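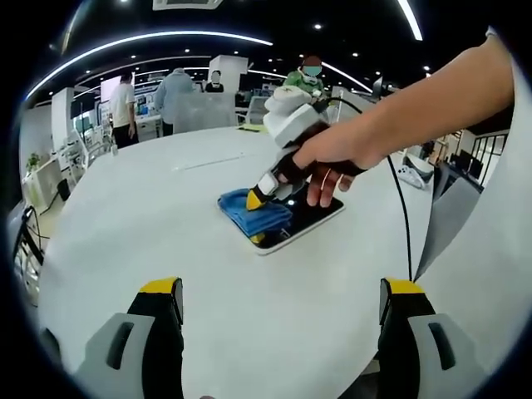

在共享工坊里自己做机器人，第一步该做手臂还是做夹爪？

先做夹爪，做成手里拿着就能用的那种。手臂可以晚一年，可以借，可以一直没有。

分享 231　评论 60

先别擦桌子，先把夹爪做对
Subira Mabula
2026年10月

写得急，晚上工坊要关门，想到哪写到哪。

起因是Dinden的群里又吵起来了。Dinden是我们那儿的共享工坊，月卡制，有打印机有焊台，有一张大家抢的长桌。有人问，想在家里做个会收拾桌面的机器人，预算就那么点，先买什么。底下一排回复，全是手臂。六轴的，四轴的，二手的，国外论坛上谁拆下来的。没有人提手上那一截。

我有意见。

我做过手臂，四月开的工，夏天搁下的。不是谦虚，真的搁下了。每天晚上调关节，调到后来我知道它第三个关节在什么角度会抖，知道哪颗螺丝要上胶，知道电源线走哪边不会绞进去。可是它碰到东西应该怎么办，我一点都不知道。因为它根本没怎么碰过东西。末端装的是随手打印的一对夹片，硬的，平的，夹块海绵都往外滑。整台机器最该花心思的地方，我花了一个下午。

后来换路子，只做夹爪。手柄、外壳、一对手指，人拿着去干活。我们管它叫Puma，没什么含义，当时群里投票投出来的。第一版外壳用的Plistix的料，便宜，好打，颜色也干净。做完那天我拿着它在工坊里到处夹，夹胶带，夹杯垫，夹抹布，像小孩拿到新玩具。一个晚上学到的东西比手臂那几个月加起来都多。夸张了，但差不多。

手拿着干活有个好处，你的手臂是现成的，而且特别好。不用算逆解，不用回零，不会撞墙。出了问题，那就是夹爪的问题，或者是你脑子里那套动作的问题，没第三个地方可以赖。手臂在的时候什么都能赖手臂。

再说任务。大家一上来都想叠衣服、倒水、洗碗。视频看多了。我的建议很无聊，拿一块布，擦屏幕。手机也行平板也行。布是软的，屏幕是硬的、滑的，力气大了心疼，力气小了白擦。就这么一件小事，夹爪设计里该遇到的麻烦差不多都会遇上。布夹多少？夹边还是夹中间？布要不要先折？折几层？手指压下去的时候，是布在受力还是指尖直接顶到玻璃上了？

这些问题坐在电脑前面画图是画不出来的。我画过。图很好看。

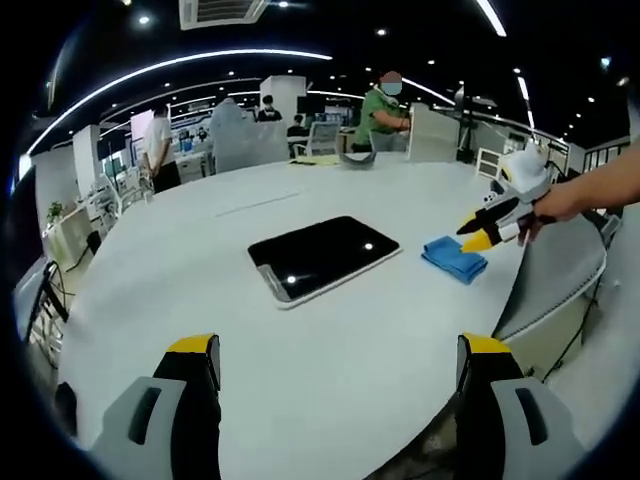

比如指尖。第一版的指尖我做得又尖又硬，想着精确嘛，能捏小东西。结果一擦屏幕就慌，布稍微一跑，硬角就下去了。那天要是真用好手机试，我现在就不在这写文章了，在修手机。第二版换软料，改圆，加宽。软了又有软的毛病，夹布的时候两边指尖往外撇，布从中间溜走。来回改，改角度，改里面那层垫子的纹路。纹路这个事我以前看不起，觉得是装饰。现在觉得谁要是只有一天时间，就全部花在这上面。

有人会说这太手工了，没有技术含量。群里确实有人这么说，话讲得还挺难听。他的原话我不复述。意思是算法才是正经，机械部分买现成的就好。

我不同意，也不是全不同意。算法当然重要。可是家里做和公司做不一样。公司买得起一排现成的夹爪，坏了换，不合适再买一种。我们一个工坊十几号人合用一张桌子，料要自己出钱，现成的一只工业夹爪够我交很久的月费。而且买来的东西大家舍不得改，舍不得锯，舍不得往上面钻孔。自己打印的，坏了就坏了，下午重打一只。敢改，这一点比什么都值钱。

还有线。说起线我就来气。

没有人在图纸上画线。画的时候都是一只干干净净的夹爪浮在空中。真拿到手里，后面拖一根线，一抬胳膊线就扯，一转身线扫过桌面，把刚摆好的东西带歪。我们第一版的线从手柄侧面出，觉得顺手，做完才发现每次往前够，接头都在受力。焊点断了2次。第二次断在周五晚上，焊台还有人占着，我就蹲在旁边等。后来出线口挪到上面，绕一个大弯再下去，好得多了，虽然看着丑。丑没关系。接头活着。

所以要我给一个家庭项目排顺序：线，指尖，手柄，外壳。外壳最后。我知道大家都爱做外壳，做外壳有成就感，打出来一个白白的壳子摆在那里，朋友来了会问这是什么。但外壳晚点做，前面的东西一改它就得跟着改，我为外壳浪费的料说出来丢人，够打好几套指尖了。

手柄多说一句。做手柄的时候一定要请手小的人试，也请手大的人试。我按自己的手做，自己用着舒服得很，隔壁桌的姑娘拿起来扳机都够不着。她倒是客气，说还行。后来我看她用，两只手捧着。我当时就知道要重画。
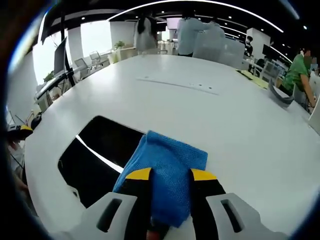

两枚黄色指尖夹住蓝色超细纤维布，贴着白桌面。

再讲讲Lilurska。那边也有个类似的工坊，比我们大，设备也比我们新，去年秋天我去串过门。他们做得很漂亮，漂亮得我有点嫉妒。一面墙的工具，每把都有影子线。可是我在那儿待了一下午，看见的机器人都停在架子上。问了一圈，有等驱动的，有等合作的人有空的，有等主控板到货的。都在等。不是他们懒，他们比我们勤快多了，是一上来摊子铺得太大，一个零件不到，整台就动不了。

手持的夹爪没有这个问题。少了电机也能先用，手指用扳机拉，弹簧回弹，照样能擦能夹。我们头一个月就是这么过来的，一个电子元件都没装。有人笑话说这不就是捡垃圾的夹子吗。对啊，就是。捡垃圾的夹子为什么能卖那么多年，想想。

当然我也要说这条路的毛病，不然评论区又要替我说。

毛病一，人的手太聪明了。夹爪做得差一点，手会自动帮它补，歪一点，转一点，压一点，活儿就干完了，你还以为是设计好。等哪天真装到机器上，手没了，原形毕露。我现在的土办法是把自己当笨蛋用：手腕绷住不许转，只许平移和开合。再不行就换个没用过的人来，一句话都不教，看他怎么夹。别人一上手就露馅的地方，基本就是要改的地方。

毛病二，累。别笑。一只带壳带线的夹爪举着擦一晚上，第二天肩膀是真的酸。减重这件事我原来放在很后面，现在往前提了。外壳里面挖空的地方可以多挖，别怕，受力的就那么几条边。

毛病三，不好跟人解释。家里人看我举着一只夹爪，夹着抹布，擦一块本来就不脏的屏幕，问我为什么不用手。这个我至今没有好答案。我说是在做机器人。她看了看，说机器人呢？

评论里大概还会有人问，那到底什么时候可以上手臂。我的标准很土：同一块布，同一块屏幕，手腕绷住，连着擦超过60遍，布没掉，硬的地方没碰过玻璃，接头没松。做到了，就去买，去借，去做，随便。做不到，上了手臂也是看着它掉布。我自己目前离这个标准还差一截，老实讲。上星期最好的一次，擦到一半布拧成一条，从指缝里滑出去，我还在那空擦了3下才发现。

还有一点，跟技术没关系。共享工坊里，大东西是会招人烦的。一条手臂往桌上一夹，半张桌子就归它了，急停按钮、电源、护栏，别人绕着走。夹爪用完往抽屉里一放，桌子还给大家。Dinden有几个人为了一条谁都不敢动的手臂，闹到退卡。那条手臂现在还在角落里，上面挂着谁的外套。我不想Puma变成那样。

文件这周会放到工坊的共享盘里，指尖的三个版本都放，包括那个又尖又硬的，让大家看看错成什么样。手柄的先不放，还在改。Plistix那个料要用的话注意，喷头温度比包装上写的低一点我这里效果更好，不同机器可能不一样，自己试试在说。

要关门了，灯已经关了一半。出线口那个弯到底留多长，有经验的在下面留个言，我这边试了几种都不太满意。

231 次分享 · 60 条评论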